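Ticket 667 - Butcher-block top, dull patch and raised grain near the mat
Product: Urio butcher-block table top, finished with Grererano board oil
Status: open, waiting on customer
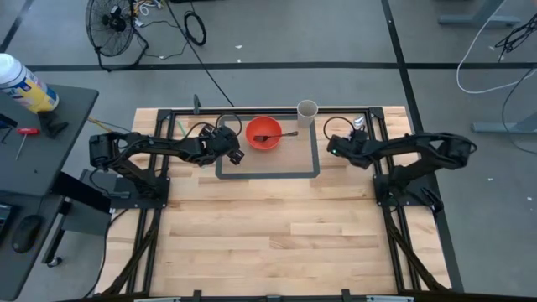

Hi again, and thanks for getting back to me so fast! So, I oiled the top back in November, two coats, and for a few weeks it was lovely. Then a patch along one of the strips started feeling rough, kind of fuzzy, like a peach. It doesn't show much unless you get your eye right down level with the wood, but you can sure feel it with your fingertips.

You asked what goes on the table. Mostly the orange-red bowl with the black spoon in it, and a paper cup, and they live on the mat with the dark gray border. I did wonder about the mat trapping damp underneath, so I lifted it and felt around. Same as the rest of the top as far as I can tell.

What I've tried so far:

Wiped it with a barely damp cloth and left it overnight - no change.
Rubbed in a little more oil, waited 35 minutes, buffed it off. Felt great that evening, fuzzy again by morning (argh).
Went over a small corner with a scrap of 900 grit paper, dry. Better, but now that corner is shinier than everything around it.

Update, January 2021: your Tollotberg office wrote back and said 900 is too fine to start with, and it's closing up the grain so the oil just sits there. Okay, makes sense to me! They want me to drop to something coarser, and I don't have any, so I've ordered a pack from Ustitz along with a fresh can of oil.

Two questions while I wait. Do I have to sand the whole top to get an even color, or can I stick to the strips that feel rough? And should I wet the wood first to raise the grain, or is that only for new tops? I'll leave the ticket open till the paper gets here.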